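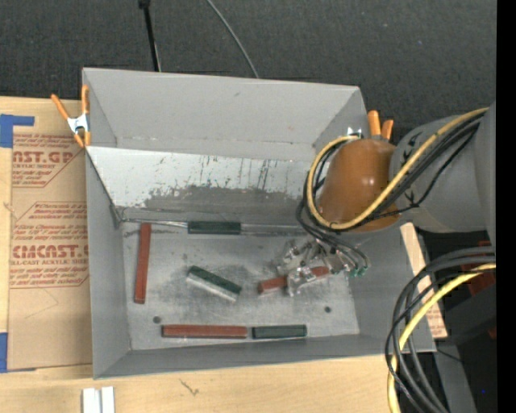 Calow sorting room changes over to open bins for bar stock

The parts room at Calow has moved its short bar stock out of divided trays and into large open-topped gray bins, one bin to a table. The change took effect in January and covers the red and green bars used in the assembly courses and in the repair shop next door. Flat plate, rod and fasteners stay where they were.

Red and green bars now share a bin. Under the old arrangement each color had its own tray, and each tray was divided again by length. Tomás Figueiredo, who runs the parts room, said the dividers took up more shelf space than the bars did.

"A tray for long reds would be empty by noon and the tray for short greens would be full for a month," Figueiredo said. "We were storing air."

The room holds 3215 bars according to the stock list drawn up before the changeover. Of these, 423 were set aside for damaged ends or worn color and will be cut down or scrapped. The rest went back into circulation without being re-marked. Color still shows the grade and length is still read off the rule fixed to the issue counter.

The bins are secondhand. They came from Kedlow, where the machine shop closed a storage bay last year, and they were put into service as received apart from a wash. Floors are scratched and smudged, and the pale sloping panel at the back of the bin carries a broad dark scuff across its lower half. Rodrigo Rebelo, who checked them on arrival, passed the wear as cosmetic. Two small round holes in the floor were left open. Bars are far too large to pass through them, and the room's cleaning sheet now says to brush grit toward the front wall and lift it out by hand.

The tables were not replaced. The light wooden tops were sanded in December and have been given a load limit of 600 pounds each, posted at the end of every row. A bin of bar stock at normal fill is well under that figure. Bins are not to be stacked on the tables, and a bin that has to be moved is emptied first.

Loading rules are short. Bars go in flat, in a single layer, with no bar resting on the sloping panel. They do not have to be squared up with the walls or with one another. A trial last fall required all bars to lie parallel to the front wall, and it was dropped after two weeks. Issue times got longer, and returned bars piled up on the counter waiting for someone to line them up.

The working quantity is 6 bars to a bin during class hours, three of each color, with the balance held on the shelves behind the counter. Figueiredo said the low number was chosen so that any bar can be picked up without shifting another. Short bars had been going missing under long ones in the old trays and turning up at stocktaking.

Beca Pumphrey, who teaches the evening assembly course, asked for the limit to be raised for her group, which draws more short greens than the day classes. The request was turned down for now. Her group will get a second bin on the next table, loaded to the same rule, and the quantity will be looked at again at the end of the term.

Pumphrey said the mixed bins had made one part of the course easier. Trainees must choose a bar by color and length together, and under the tray system the label on the tray made the choice for them. Errors at the bench rose in the first week, mostly long red for short red, then fell back to the usual level.

Returns are handled at the counter. A bar coming back is wiped, checked for burrs and put in the bin by the counter clerk, who fills out the return slip. Bars with raised edges go to the file bench and do not go back in a bin the same day. Ibsa Jemal, who keeps the slips, said the return form has been cut to one side of a half sheet. The box for tray number has been removed and replaced by a box for table number. Old forms can be used until they run out, with the table number written in the margin.

The stock list itself is still kept in Rorka, the room's inventory program. Its records were built on tray positions, and for most of January the bars had to be entered under a single dummy tray. Jemal has since set up a location for each table. Searches by color and by length work as before. The low-stock warning does not, and until it is repaired the clerk on the closing shift checks shelf levels by eye and leaves a note for the morning.

The emptied trays have been offered to Falcão, the furniture workshop on the ground floor, for use with hinges and drawer runners. Cristóvão Correia of Falcão said the workshop would take the shallow ones and had no use for the deep ones. The deep trays are on the landing outside the parts room and can be claimed by any department with a signed transfer slip. Any left at the end of the term will be sent for recycling.

No change is planned for aluminum bar or for anything over two feet long. Both remain on the wall rack, issued on request, between 8 a.m. and 4:30 p.m. The counter closes for a half hour at noon. Staff needing bar stock outside those times should sign for it the afternoon before and collect it from the locked cabinet by the door, as under the previous arrangement.

Comments on the new bins can be left at the counter or passed to Figueiredo. A revised room plan showing table numbers has been posted inside the door and replaces the tray chart.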